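3. How we ended up studying kitchen tables

I should say up front that I never set out to write a paper about where people do their household paperwork. My plan was to look at how families in Nornberg store their paper documents, and I had a whole set of questions ready about binders, drawers and shoeboxes. Then I sat down with the first few people and they kept talking about the table. Bills get opened at the table. The school forms get signed there, usually with breakfast pushed to one side, and the tax letter sits there for two weeks until somebody gives in. By the end of May I'd thrown out most of my questions and written new ones.

So this section covers who we talked to, what we asked them, and the places where I think the method is a bit wobbly. Readers who only want the results can skip ahead to Section 4 (I would, too).

3.1 Who took part

We recruited 33 households, all of them in Nornberg or in the older part of Zutel across the river. Wouter Van Wijk did the Zutel side and I did the rest. We put up a notice in the library and another at the laundromat, and the laundromat one did far better than I'd have guessed. People are stuck there for an hour with nothing to read! A few more households came to us through friends of people who had already said yes, so this is in no way a random sample and I don't treat it as one.

We asked for one thing only, that at least two adults in the home shared some of the paperwork. That rule left out people living alone, and I regret it a little. Several single people called to ask why they couldn't join, and one of them kept me on the phone for most of an evening explaining a filing system that was better than anything I later saw in the study.

3.2 The interviews and the mail diaries

Each household did a long interview at home, at whatever table they used most, and then kept a mail diary. The diary was a stapled booklet with a line for each piece of paper that came into the house: what it was, where it was put down first, where it went next, and who moved it. We borrowed the basic layout from an earlier project of Eskil Forsberg's on lunch routines, and he was kind enough to let us chop it up. His version had a column for mood. We dropped that after the pilot, when every single entry under mood for a water bill said "fine."

All together the booklets gave us 3,630 entries. I typed up the Nornberg ones myself and I can't recommend it, but it did mean that I knew the material very well by the time we got to coding. You start to recognize people by their abbreviations. One household wrote "T" for table so often that they stopped bothering and just put a dot.
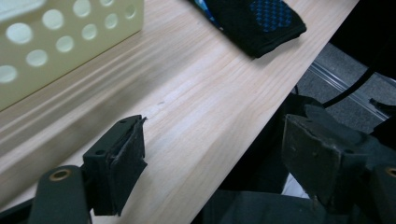
Figure 2. Light wooden tabletop with a perforated plastic basket standing on it.

The coding itself was pretty simple. We gave every entry a first resting place and a last resting place, and we noted every stop in between that the diary mentioned. Wouter and I both coded the first 300 entries separately and then sat down to compare. We agreed on nearly all the first resting places. The last ones were harder, and the reason was the word "away." People write "put away" as if it were a location. In one house it meant a labeled folder in the hall closet, in another it meant the top of the fridge, and in a third I'm fairly sure it meant the recycling. We ended up calling people back to ask, and where we couldn't reach them we coded it as unknown.

We also had a long argument about what a table is. I wanted to count kitchen counters and breakfast bars together with tables, on the grounds that people used them in the same way. Wouter didn't. His point was that you sit down at a table, and that sitting down changes what you're willing to deal with. You might open an envelope standing at the counter, but you won't fill out a four-page form there. I held out for about a week and then found the same thing in my own interviews, in almost his words, so counters are coded separately throughout.

3.3 Sorting things on the way in

One piece of the interview that I nearly cut turned out to be the most useful. We asked people to walk us through what they did with the mail from the front door on, using that day's mail if there was any. In most homes there was some kind of quick first sort, done by whoever came in first, and it hardly ever matched what the same person had told us ten minutes earlier. People described a calm system with categories. What they did was look for anything with a window in the envelope and put the rest down in a heap.

I don't think anyone was trying to fool us. When you ask people how they handle paper, they tell you how they handle it on a good day. We kept both versions, the told one and the shown one, and Section 4 reports them side by side.

A handful of households used the Lella app to scan their letters, and one used Partanen folders for everything, including recipes. We made no attempt to compare products. The scanning households still put the paper on the table first, and it still stayed there, sometimes for days after it had been scanned. When I asked one mother of three why, she said that if it wasn't on the table it wasn't real. I wrote that on a sticky note and it stayed on my monitor the whole summer.

3.4 Some limits

The diaries ran through a quiet part of the year, with no tax season and no school start, so the amounts of paper are probably on the low side. Having to write down every move surely made some people tidier, and two households told us as much. We also only have the adults' view. Kids carry a lot of paper into a house, mostly at the bottom of backpacks, and in our data it shows up only once a grown-up has found it. A follow-up with the Zutel families, this time with a booklet for the children as well, is being planned by Wouter now.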